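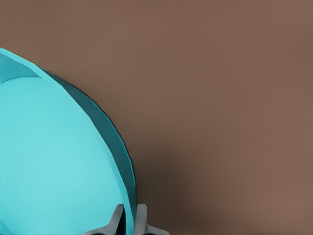 4.2 Rim grasp refinement

The coarse planner returns a pre-grasp pose for each arm from the overhead view. For thick objects this pose is usually close enough, and the gripper can be closed without further correction. For plates it is not. The lip is thin compared with the opening of the fingers, and a small error in height puts either both fingertips above the rim or one of them into the table. We therefore hand over to a local controller once the estimated distance between the fingertips and the rim falls below a fixed threshold.

The local controller uses only the wrist view. It segments the plate by colour, extracts the outer contour and fits an arc to the part that is visible. The full ellipse is never needed. Close to the plate most of the contour lies outside the view, and fitting an ellipse to such a short piece gave unstable centres in our early tests. The arc fit supplies two quantities: the point where the contour crosses the closing line of the gripper, and the local tangent at that point. The controller drives the crossing point to the middle of the gap and turns the wrist until the closing line is perpendicular to the tangent. Height is corrected last.

Two failure cases needed separate treatment. First, the shadow of the hand can merge with the dark edge of the rim, which pulls the contour outwards. We reject contour points whose inner side does not match the plate colour model. Secondly, the collision mesh of the plate is coarser than a real plate would be, and its small facets cause the tangent to jump as the fingers move along the rim. A short median filter over the last few estimates removes most of this.
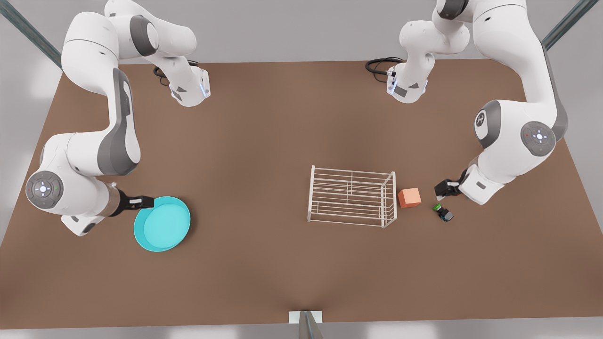 Figure 4. Two-arm table-top scene in the Werkach simulator. The right arm has its gripper at the rim of the plate; the left arm is near the cube, with the wire rack between the two.

Both arms run under the same scheduler, Evimeck, which holds one queue per arm and a shared table of reserved volumes. A motion is released only when its swept volume does not overlap a volume reserved by the other arm. The area over the rack is treated as a single volume, so only one arm may enter it at a time. This is conservative and costs some time, but it kept the planner simple and made the logs easy to read.

We ran 334 episodes with the refinement step and the same 334 starting layouts without it. The controller was limited to 2000 simulation steps per grasp, after which the episode was marked as failed. With refinement, 312 episodes ended in a stable grasp of the rim. The remaining failures were mostly poor starting poses in which the rim was outside the wrist view at hand-over, so that no arc could be fitted. We did not add a search motion for this case. The Juden baseline, which closes the gripper directly from the coarse pose, was run with its default settings and is compared in Section 5.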